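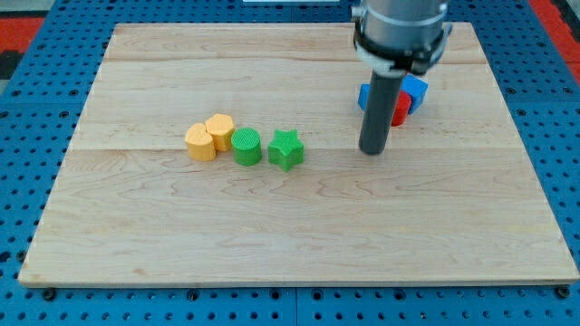 SLIDE 1. Work surfaces for small plastic parts

Open with the board. Light wood, laid flat on a perforated blue metal table. Point out the two faint seams running across it, which divide the surface into strips. Leave the slide up while people sit down.

State the scope: surfaces and layout for sorting and handling small parts. Adhesives, lighting and seating are in Edith Cuadros's session after the break.

SLIDE 2. Why put a board on a perforated table

A hole grid is good for fixing things down and poor for standing small things up. A part with a narrow base can tip when one edge sits over a hole. A flat board removes the problem and keeps the grid available around the outside.

Mention the bolt heads along the lower side of the board. Three are visible in the table holes. Ask the room how they hold their own boards. Expect clamps, tape, and somebody who uses nothing.

Our shop at Comlow tried rubber matting first. It gripped the table well enough, but light parts stuck when pushed and then jumped. We went back to wood after 6 weeks.

SLIDE 3. Contrast

Yellow-orange on pale wood is a workable combination, though it is not the strongest one available. The blue table would give more contrast. The holes rule it out for reading outlines, as black circles compete with the edge of the part.

Grain: low contrast, soft lines, no trouble at reading distance. Gloss matters more. A slightly glossy surface can reflect an overhead lamp as a bright patch. Check this from the seated position, with the lamp on, before fixing the board.

SLIDE 4. Outline and color as sorting keys

Go back to the two yellow pieces. Same color, same height, different outline: one rounded and heart-like, one angular and close to a pentagon. Color alone will not separate them. A sorter working by color puts both in one tray, which is correct or incorrect depending on the instruction given.

Write the instruction as a key, in order:
Outline first, then color.
Or color first, then outline.
Never both at once without saying which one decides.

Barrett Lindgren ran the comparison on the Kettunen bench in July with a mixed batch of 66 parts. Outline first was slower and produced fewer returns. Do not read out the table. It is in the handout.

SLIDE 5. Spacing

Pieces that touch are harder to pick up and harder to tell apart. In the picture the two yellow pieces are pressed together, with the angular one slightly farther back. From a low viewing angle a same-color pair like this can read as a single part.

Our rule is a finger's width between parts before sorting starts. Lavanya Unnithan prefers a marked grid on the board. Both work. The grid needs redrawing when the surface is refinished.

SLIDE 6. Surface texture

The yellow pieces have a fine crosshatched or knurled look on the tops and sides. Texture of this kind usually helps grip. It also holds dust, so brush textured parts before they go back in the tray. Dry brush only.

SLIDE 7. Board care

Wipe along the seams. Check them for lifting at the start of each shift. Some 8 minutes for a full check, including the fasteners. Replace the board if a seam catches a fingernail.

Keep 2 boards per bench and rotate them.

Questions. If asked about the Flevero trays, refer to Zainab Akinola, who has the dimensions. Stop at 11:40 so the next speaker can set up.

Contact: Hernán Bermúdez, Comlow Bench Practice Group | © Comlow. All rights reserved. | Back to top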